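4.2 Equipment Planning

Costs were planned per workstation, so that a site could start with one and add a second without a new purchase round. Each station at Clukbridge has one arm with a parallel-jaw gripper, a cloth-covered table, and a set of towels. We priced 2 stations and budgeted for 70 hours of use per month at each. Figure 3 shows a station during the towel task.
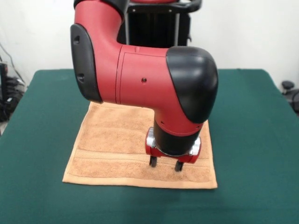 Figure 3. Towel task at Clukbridge. The open gripper is above the lower half of a folded terry towel.

4.3 Spare Parts and Consumables

Gripper fingers were the item we underestimated. The first order, placed with Nedura in December, covered 2 spare pairs per station, and a further order had to be charged to the repair line. Towels also wear. Borders fray after repeated grasping, and frayed towels were removed from the task. We bought 151 towels of one type from Skosex in a single lot to keep thickness and pile the same across runs. Buying in smaller lots would have spread the cost but risked a change of stock. Table covers were paid for out of the general lab budget and are left out of the totals in Table 2.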